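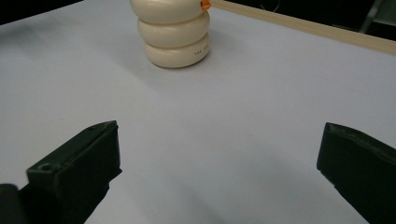
Dudaron hand-held gripper kit – worth it?

drillham_fan
Had mine 14 days and I love it! The fingers open nice and wide, and stacking puffy cream discs is my new favorite test task. Got over 90 demos logged already.

Graltlow
Fun kit, but I disagree on the fingers. Mine flex on anything heavy. The Agarwal set feels stiffer.

drillham_fan
Fair, I only pick up light stuff – for that they're great.

mossbench
Do the fingers come off easily?

Graltlow
Yes, 12 minutes the first time. Still wouldn't buy it again.

Related threads
Agarwal finger set: first impressions
Drillham wrist mount questions
Good beginner stacking tasks

Last updated: May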